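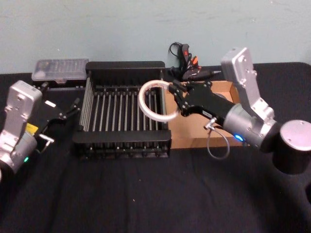
17/01/2014
By the sports desk

She's late, and she's sorry, and could I hold the dog? So I hold the dog while the former Belach goalkeeper orders a hot chocolate and a cheese toastie, and we start like that, with me covered in hair.

She played 22 times for the first team and stopped at an age when most keepers are only getting good. I'd always assumed it was her knee. "Everyone thinks it was the knee!" she says. "The knee's fine. I ran here from the bus."

What happened was a job. She'd been doing mornings at Bustik, the bike shop behind the old ground, and in October the owner asked if she fancied going full time. Training was four nights a week by then, plus a coach trip every other weekend, and she was getting petrol money and a tracksuit. "I said I'd think about it, and I'd made my mind up before I got to the door."

I ask about the cup game against Riquelme, because I was there and I can't help myself. There were 1,208 of us in, the biggest crowd the club had ever had for a women's match, and she saved two penalties in the rain. She goes a bit pink. "I dived the wrong way for the second one - it hit my foot. My mum's still got the paper."

Does she miss it? She gives the dog a crust and thinks for a while. "Saturdays, about 12 o'clock, when I'd be getting my bag ready. I still get a bit sick in the stomach then. I miss the shouting too. You can't really shout in a bike shop."

These days she plays five-a-side with Diltier, a team of mostly nurses, and she plays up front. She's scored three goals in nearly two seasons and can describe all of them, and does. There's been talk of her coaching the young keepers at Belach when she turns 30. She hasn't said yes. "They'd want me there four nights a week," she says, and takes the dog back.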